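Usthorpe Open (judo)

The Usthorpe Open is an annual judo tournament held in the town of Usthorpe each March. It is run by Usthorpe Judo Club and is open to senior and junior players of any nationality who hold at least an orange belt. The present title sponsor is Prevanora, and the event has appeared on posters and entry forms as the Prevanora Usthorpe Open since the sponsorship began.

History

The tournament grew out of a yearly team match between Usthorpe and the neighbouring club at Bancombe. The match was fought over seven bouts, with the host club supplying the referee, and Bancombe won most of the early meetings. When two further clubs asked to take part, the organisers dropped the team format and replaced it with individual weight categories. The old match survives as a single bout between the two clubs' captains, fought before the finals and not counted towards any result.

Junior categories were added later and now make up the larger part of the entry. The record entry is 388 players. The highest paid attendance, 1,257, was set on a finals day in the same year.

Format

Play takes place over two days, with juniors on the Saturday and seniors on the Sunday. There are 3 mats in use for the preliminary rounds and one for the finals. Categories with six or more players are fought as a knockout with repechage, and smaller ones as a round robin. Senior contests last four minutes, followed by golden score if neither player is ahead. Two bronze medals are given in each knockout category.

Weigh-in is held on the morning of competition. Players who miss their weight may move up one category if there is a place free, but may not enter two.

Jeon Trophy

The Jeon Trophy is given to the player judged to have made the best throw of the weekend. The referees vote on it after the last final, and it can go to a player who has not won a medal. Only one person, Ye-ji Geum, has received it twice. She won it first as a junior with a drop seoi-nage and again as a senior in the under 57 kg category, where she lost in the semi-final.

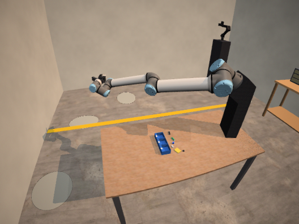 The trophy is a plain silver bowl on a dark base. Winners' names are engraved on the base, and the bowl itself stays with the club.

Venue

The Open is held at Usthorpe Leisure Centre. It moved there from the old drill hall, which had room for a single mat and very little seating. One edition was held in Bancombe while the leisure centre roof was being repaired.

See also

Bancombe Judo Club
List of judo tournaments
Repechage

This page was last edited on Jun 11, 2020.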